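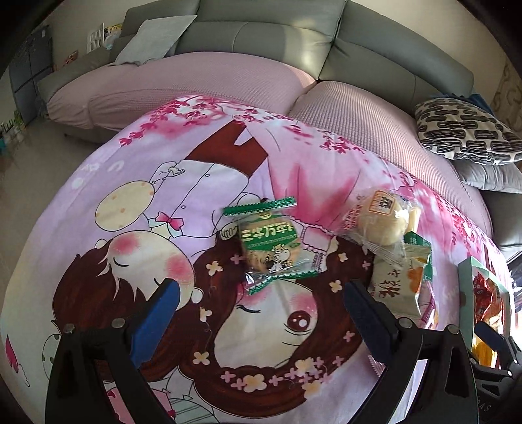
The Folus hand-held gripper, open over wrapped snacks on a sofa. Blue pad left, navy pad right.

Folus hand-held gripper: setup, pads and maintenance
Reviewed 30 May 2023

The Folus is a two-finger gripper on a handle, with a camera that looks out between the fingers. The operator closes it with a trigger and the onboard recorder logs finger opening against video. Ours is used for household pick-and-place recording: packets, boxes, wrapped bread, soft goods, all on whatever furniture is in the room. The same finger set bolts to a robot wrist with the maker's adapter, and pads and brackets tested on the handle can be moved across unchanged.

The comments below cover mechanical setup, pad selection, calibration and upkeep. Video quality and the export software are left out except where they affect the mechanical side. The unit was bought at retail price. The Casside pad set was bought separately.

What arrives

The box contains the handle with housing fitted, a pair of finger brackets, one set of pads, a bag of screws, a hex key and a printed sheet. The sheet has one exploded drawing and no torque values. A fuller manual can be downloaded, and it should be read before the brackets go on, as the drawing shows the pad screws and the bracket screws at the same size. They are different lengths. The longer screw will go into the pad hole and bottom out before it clamps, and the pad then feels tight while still being able to rock.

The hex key supplied is soft. Ours rounded at the tip during the first assembly. Use a proper driver.

Fitting the fingers

The brackets are thick, angular and black. They are heavier than they need to be for packets of crackers, but they don't flex in a way that matters, and the recorded opening can be trusted under load. Fingers that bend at the tip under a hard squeeze report a smaller gap than really exists, and the error is hard to take out afterward.

First assembly took 15 minutes, including a second attempt at the left finger. The order that worked:

Close the carriage fully by hand before fitting anything.
Start all bracket screws by a few turns and leave them loose.
Fit the pads.
Close the pads against each other with light trigger pressure and hold.
Tighten the brackets from the base outward.
Release, cycle the trigger several times, and check the pad faces against a light.

The printed sheet has the brackets tightened first and the pads added last. Done that way, our pads met at the tips and left a wedge of daylight at the root. The bracket holes have enough clearance to correct this, but only while the screws are loose.

No thread locker is supplied. The bracket screws need it. With dry threads, the right bracket had visible play by the end of the first long session, and the play appeared in the log as a closed position that drifted from clip to clip. A removable-grade compound on the bracket screws cured it. Keep it off the pad screws, which have to come out regularly.

Pads

Folus ships its own pad. Casside sells a compatible set in two grades, a softer one in bright blue and a firmer one in navy. Both are the same thickness, so a change of grade should not require a new zero, though see the calibration section.

We tried matched soft pads, matched firm pads, and one of each. The mixed arrangement, bright blue on the left and navy on the right, is the one that stayed on. It was tried first as a way to compare wear on the same objects over the same hours, and it proved good enough that there was little reason to go back.

Matched soft pads hold best on sealed plastic. A wrapped bun or a packet with crimped ends has very little that is rigid to push against, and the soft face takes up the folds. The drawback is release. Thin film tends to follow one pad as the fingers open, and with two soft faces there is no telling which one it will follow. The object rotates slightly as it is set down, and on a blanket or a seat cushion, where there is no flat surface to strip it off, the rotation can be large.

Matched firm pads release cleanly and slip sooner. They are the better choice for cartons. On a box with an open top, the firm faces grip the side wall without rolling over its edge.

With one of each, grip on film falls between the two, and release becomes predictable: film follows the soft side. The operator learns to open with the hand turned a little toward the firm side. The same habit can be written into a robot's release motion when the fingers are moved to a wrist.

There is a cost. The contact force is shared by two faces of different stiffness, so the true center of the object shifts toward the soft pad as the squeeze increases. For soft packets the shift is too small to care about. For anything that needs accurate centering, use a matched pair.

The two colors also turned out useful in review. Left and right can be told apart in any clip without checking the handle orientation, even when the print underneath is busy. A blanket with a large cartoon on it is a harder background than a plain table, and a black finger over dark printed hair loses its edge quickly. The blue pad doesn't. The navy is weaker in this respect, and in low room light it merges with the bracket. A third color from Casside would be welcome.

Calibration

Zero is set by closing the fingers fully and holding the button on the handle until the light changes. Full opening is set the same way at the other end of travel. The procedure is short and can be done in the field.

Three things disturb it. Pad changes should not, on paper, but soft pads compress slightly under trigger pressure and firm pads do not. Two people closing the same soft pads will set two different zeros. We now close until the faces touch and no further. Bracket screws backing out is the second, covered above. The third is dirt between the pads, mostly crumbs and lint, which sets a false zero that is easy to miss.

Check with a gauge block. The maker does not supply one, and any flat piece of known thickness will do. Close on it at the start of each session and compare the reading with the last one. If it has moved, look for dirt before recalibrating.

Upkeep

The maintenance interval in the manual is 1000 cycles, at which point it asks for a wipe of the rails, a drop of light oil and a look at the screws. For clean indoor work the interval is reasonable for the rails. It is far too long for the pads. Fabric work loads them with lint well before that, and the soft grade picks it up faster than the firm. Wipe the pads with a lint-free cloth dampened with water. Alcohol left the blue grade dull and a little slick, and grip did not return to what it had been. Casside's leaflet permits alcohol on the firm grade only, in small print on the back.

Excess oil on the rails finds its way to the brackets and then to the pads. Apply it with a pin, cycle the trigger, and wipe off whatever appears at the ends.

The trigger cable stretches during early use and needs one adjustment. The adjuster is under the rear cover, behind two small screws that are easy to drop into the housing. Work over a tray. After the first adjustment ours has held.

Pad replacement takes a few minutes. Pull the old screws, clean the seat, fit the new pad, and tighten with the faces closed together. If the seat is not cleaned, old grit prints through the soft pad as a raised spot.

Faults found

The left carriage developed a faint click at mid-travel. It came from a burr on the rail end and was removed with fine abrasive paper, with the rail wiped down afterward. It has not come back. A buyer who would prefer not to open the housing should cycle the unit slowly on arrival and return it if it clicks.

The lower lip of the housing sits close to the work. On a deep sofa, where the surface rises at the bolsters and dips between them, the housing touches down before the fingertips reach an object lying in a dip. Approach angle solves most of it. Longer brackets would solve all of it, and Folus lists a long pair, which was out of stock when we ordered. It is due back in July.

The Pulmont carry case sold for the unit closes only with the fingers removed, or with the carriage fully shut and the cable slack. Stored shut, the soft pad takes a set overnight. Put a slip of card between the faces and leave the carriage slightly open, or buy a deeper case.

Compared with the Fan

The Fan is the other gripper of this size we have kept for any length of time. It is lighter, its trigger is smoother out of the box, and its pads clip on without screws. Clips make for quick changes, and they also wear. A worn clip lets the pad creep forward in its seat under shear, and there is no way to tighten it. The Fan's brackets are thinner and flex enough at the tips that its readings needed correction under hard closing.

For short sessions with frequent pad changes, the Fan is easier to live with. For long sessions where readings have to match from one to the next, the Folus is the better machine, provided the screws are locked and the zero is checked.

Verdict

Recommended, with the Casside pads and a decent hex driver added to the order. The mechanical parts are sound and every wearing part can be changed without sending the unit back. Points are lost for the printed sheet, the soft key, the missing thread locker and the case. Anyone working mainly on sofas or beds should wait for the long brackets.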